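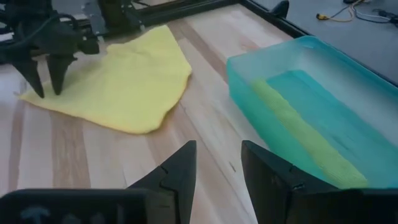
pinecrest_deli: I'd skip the stacking ones. We bought stackable chairs for the patio in Vusdale and the rubber feet marked every seat within a season. Folding chairs hang on a wall rack and don't touch each other.

Forums > Cafe & Restaurant Owners > Furniture and Fixtures > Stacking or folding chairs for a patio
148 views

okra_and_rye: Original question again for anyone coming in now. I need outdoor chairs for a corner place in Steltedville. They come in every night. Storage is a hallway closet. Budget is 400 for the first batch and I can add more in April.

tworivers: Stacking, for me. Folding chairs pinch fingers and the hinge screws back out. I was tightening ours every week.

pinecrest_deli: Use lock nuts. Ours haven't moved since I changed them.

tworivers: Maybe, but it's still a part that can fail with a customer sitting on it. A stacking chair has no hinge.

2 likes

gravelroad88: Check the width of the closet door first. We got the Besden armchair and a stack of them wouldn't go through. We ended up returning the lot and paid the freight both ways.

okra_and_rye: Door is narrow, so no arms then. Has anyone dealt with Priedītis? Their folding chair is in my price range but the minimum order is more than I want.

gravelroad88: I have. Chairs are fine, paint chips at the feet. Ask if they'll split a pallet with another buyer. They did for me.

tworivers: If you go folding, at least get the ones with a steel crossbar under the seat.

okra_and_rye: Will do. I'm going to ask for one sample of each and try them in the closet before I order.

3 likes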